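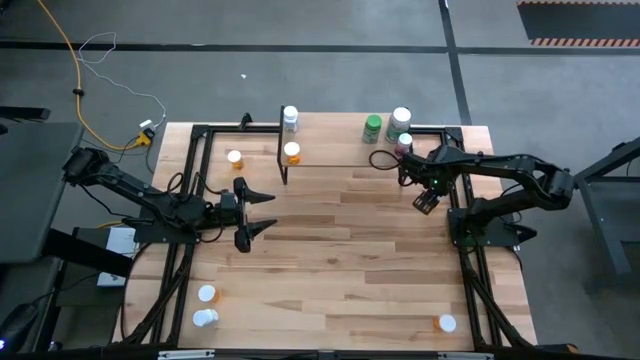 Is a raised shelf at the back of a wooden table a reasonable place to keep pill and vitamin bottles?

A raised shelf works well for bottles you use every day, provided the table is away from the stove, the sink and direct sun, and no small children can reach it. Spare bottles and anything taken only now and then should go somewhere else.

List: Likholm Household Storage
Subject: Re: Bottles on the work table, shelf or no shelf?
Date: 5/6/22

I put the short version at the top for people who read the digest. The longer reply follows, with the original message quoted in pieces.

> We have moved into a smaller place in Gorerwood and lost the hall
> closet where all our medicine and vitamins used to be. The bathroom
> has a cabinet but it is narrow, and it steams up. For now everything
> is on the work table in the back room, which has a butcher-block top.
> It is a mess. Bottles get pushed to the back and we find them when
> they have expired.

I'd leave the bathroom cabinet for bandages, tweezers and toothpaste. Most labels say to store in a cool dry place, and a bathroom with a shower in it is not dry. Ours went over 80 in the summer with the door shut, and the tablets in one bottle stuck together in a lump. I took that bottle back to the pharmacy drop box and moved everything out the same week.

The work table is a better place than you may think. Mine is also a butcher-block top, on a concrete floor, and the room stays cool most of the year. What fixed the pushing-to-the-back problem was the shelf. With a flat table you have one level, and whatever is at the back disappears behind whatever was put down last. With a low shelf across the rear center of the table, the back row is higher and you can see it.

> Somebody on the list mentioned a riser. Is that the same thing as a
> monitor stand? How high should it be?

A monitor stand will do if it is long enough. Many of them are short, made for one screen, and you only get a handful of bottles on before they start hiding each other. Mine is a plain rectangular wooden shelf with a black metal support at the end. I bought the supports from Michalík as a pair and already had the board. The screws that came with them were too long for my board, so check before you drive them in. I used shorter ones from the drawer.

As for height, take the tallest bottle you expect to keep under or in front of the shelf and add a hand's thickness. If you don't plan to put anything underneath, then lower is better and steadier. I measured in a hurry and made mine higher than it needed to be. It has not mattered enough to redo.

Depth matters more. One bottle deep is ideal. Two deep is workable if the tall one goes behind and the small one in front. At the left end of mine there is a white bottle with a blue-gray label at the back, and an orange pill bottle nearer the front edge, and I can get at either of them. Three deep and you are back where you began.

> Do you sort by person, by time of day, or by what it is? We have
> tried by person and it fell apart when we both take the same vitamin.

I tried by what it is, and that fell apart too. Time of day is what stuck. Morning goes at one end of the shelf, evening goes at the other, and the middle is left open. The open middle is important. It is tempting to fill it, and after you do, the two ends run together and you have to read every label again.

A shared vitamin sits at whichever end the first person takes it. The other person walks to the other end of the table. It is not far.

Color is a help, although you can't choose the colors the companies use. At the right end I have a green bottle with a bright green cap next to a bigger dark green one with a wide white lid. For a while I was picking up the wrong one of those, half awake. Putting the small one always on the left of the big one took care of it. You could also put a rubber band around one. I'd do that for any two bottles that feel alike in the hand, and I would do it right away for prescriptions.

Please keep reading the labels all the same. Position and color are for finding a bottle. The label is for knowing what's in it.

> Should we move things into matching jars? It would look nicer.

Leave them in the bottles they came in. The label has the strength, the directions, the lot number and the expiration date, and the cap may be child-resistant where the jar lid is not. Some of the tinted bottles are tinted to keep light out. If the look of it bothers you, hang a strip of cloth from the front of the shelf and keep the odd-looking ones underneath.

The one exception I make is a 7-day pill organizer, filled once a week from the original bottles. I fill mine at the same table. For the filling I take down only the bottles I need and stand them on the tabletop, and when one is done it goes back up on the shelf. Anything still standing on the wood is something I have not dealt with yet. This sounds fussy, but if the phone rings in the middle of it I can come back and know where I was. Ask your pharmacist first whether everything you take can go in an organizer. One of mine can't.

> How do you protect the wood? We had a ring from a cough syrup bottle
> and it will not come out.

Syrup is the worst. I wipe the bottom of the bottle with a damp cloth before it goes down, and the syrup has a saucer of its own in the kitchen. It doesn't live on the table at all.

For an old ring, try warm water and a little dish soap first, then dry it well. If it's still there, sand lightly with the grain, fine paper, a wider area than the ring itself so you don't make a dip. Then put oil back on. I use Plorninance block oil, two thin coats, and leave it overnight between coats. Thick coats stay tacky and the bottles stick. The shelf I left unfinished and so far it has only picked up a few marks.

My top is made of staggered strips in different browns, pale tan to fairly dark, so a faint stain doesn't show much. On a single pale board you would see it.

> Last question. How much should be out at one time? We have bought in
> bulk for years and I would guess half of it is duplicates.

Only what is open and in use. That is the rule I would keep if I had to drop all the others. Duplicates go in a lidded box, with the soonest date at the front, and nothing comes out of the box until the bottle on the shelf is empty. My box is on a closet floor in the bedroom. When I first did this I found three open bottles of the same calcium, all different dates.

Bulk is only cheap if you finish it. We once bought a tub of fish oil with 195 capsules left on the last date, and that was the last big tub for us.

Go through the box twice a year. I do it in September and again in the spring. Expired things go in the drop box at the pharmacy, with the name on the label blacked out. Don't flush them unless the leaflet says to.

Some smaller points that did not fit anywhere:

Keep the front half of the table clear. It is a work table and you will want to work on it. Once the bottles creep forward they get knocked over by sleeves and mail.

Tighten caps before you set them on the shelf. A loose cap on a high shelf makes a much bigger mess than a loose cap on a table.

Write the date opened on the lid with a marker. White lids take it well. On a colored cap use a bit of masking tape.

Put the taller bottles where the shelf is supported, near the ends, if your board is thin. A long thin board will bow in the middle over time.

If grandchildren visit, the whole lot goes up into a locked cabinet before they arrive. A shelf on a table is at exactly the wrong height for a four-year-old, and child-resistant caps only slow them down. The same goes for dogs that jump.

Eye drops and anything marked for the refrigerator belong in the refrigerator, in a cup on the door so they don't roll.

The archive has an older thread on risers with measurements for several sizes of table. Search for "riser" and leave out the word "spice" or you will get the spice rack thread, and that one is very long. With 3,000 people on this list there must be someone who has solved the narrow bathroom cabinet as well. I would like to hear about that, for the bandages.

If you do put a shelf in, please write back with the height you settled on and whether you put anything underneath. I'm thinking of lowering mine.

--
Likholm Household Storage list
To leave the list, send a blank message with "unsubscribe" in the subject line.
Please trim quoted text when you reply.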